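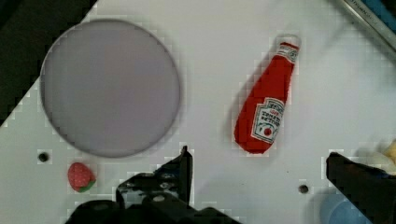
Figure 4.1. A plate, a ketchup bottle and a toy strawberry on a white table.

Chapter 4
Counting Listeners

Every record label has a story about the artist who came from nowhere. The story usually has a number in it. This chapter is about that number: where it comes from, who gets paid for it, and how far you should trust it.

Take the singer Lamisi Annan. In June her label, Akolgo, told the trade press that her first single had been picked up by 458 playlists in its opening week. Several music sites repeated the claim. None of them asked how many people follow those playlists, or how many were put together by the label's own staff. A playlist with 12 followers counts the same as one with a huge audience if all you are doing is adding up playlists.

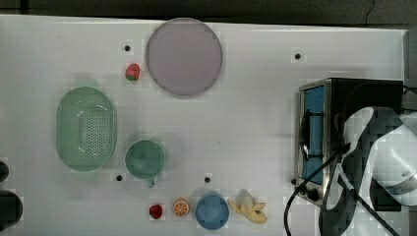
The trouble goes deeper than press releases. Wilex, the streaming service used in most of our cases, logs a play after 15 seconds. Skip the song at second 16 and you are still a listener as far as the chart is concerned. Helmi Huttunen, who booked club tours for years before she took up teaching, puts it bluntly: "I have seen acts with enormous play counts fail to fill a room that holds 100."

Labels will tell you that plays lead to ticket sales sooner or later. Perhaps they do. The evidence offered is nearly always a list of artists for whom it worked, and a list of winners tells you very little about everyone else who had the same numbers and was dropped.

Section 4.1 looks at how a play is defined and why the services disagree. Section 4.2 follows the money from one stream back to the songwriter. In Section 4.3 we read Annan's contract with Akolgo line by line, including the clause on promotion costs, which her manager says he never noticed.

Key terms: play, skip, playlist, advance, recoupment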